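4.2 Clearance records and the return of farmland

The second part of our study concerns what happens to land after a clearance team has signed it off. Treaty reporting tends to stop at that point. A plot is entered as released, the area is added to a national total, and the file is closed. For the households who farm the plot, the signature is only one of several things that decide whether they go back.

We worked in two districts, Lại and Musemero. Both saw heavy use of air-dropped munitions and both have had clearance teams present for more than 11 years. In Lại the teams kept paper maps at the district office and copied them to the capital twice a year. In Musemero the records were digital from the start, but the village heads had no way to open them. Neither system was designed with the farmers in mind, and in both places we found released plots that were still treated as dangerous by the people living next to them.

The household survey covered 200 families, all of whom held or had once held land inside a former hazard area. Interviewers asked when the family had last planted, who had told them the land was safe, and whether they believed it. The answers to the last question did not follow the official status of the land very closely. Families in Lại were more likely to trust a release if a team member had walked the field with them. In Musemero, where handover was usually done by letter, many respondents said they had never received one, and a few kept the letter but could not say which field it referred to.

Grazing came back before planting in nearly every village. Several respondents described letting cattle onto a plot for a full season before they would put a plow in it. Clearance staff dislike this practice and have said so at public meetings, but it continues, and we think it should be recorded when it happens — it is a fair measure of how much confidence a community has in the work.

Depth was the most common source of disagreement. Teams in both districts clear to a fixed depth set by the national standard. Farmers who grow root crops, or who dig ponds, go deeper than that. MacLeish has argued in an earlier paper that the standard should vary with the intended use of the land. Our interviews support a weaker version of the same point: the depth should at least be written on the handover document in words the landholder can read. Only six of the documents we were shown did so.

The Pevcombe register, which we used for comparison, lists more than 1,000 separate releases. It gives area, date and team for each, and in its November edition it added a column for later finds. We regard that column as the most useful change made to any register in the period under study. A later find does not always mean the original work was poor. Floods move soil, and so do road crews. Without a record of such finds, however, neither the team nor the farmer can judge how much risk remains.

Lachlan MacLeish read a draft of this section and corrected two of the district boundaries. The survey forms and the coding sheet were deposited with the Flukitz archive on Dec 13, 2019, and can be consulted there on request. 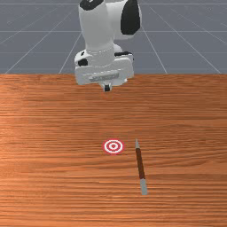
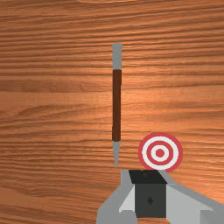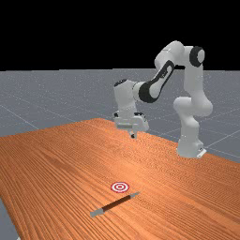
Figure 6. Computer-rendered views with a wooden tabletop. The robotic arm appears in the first and third.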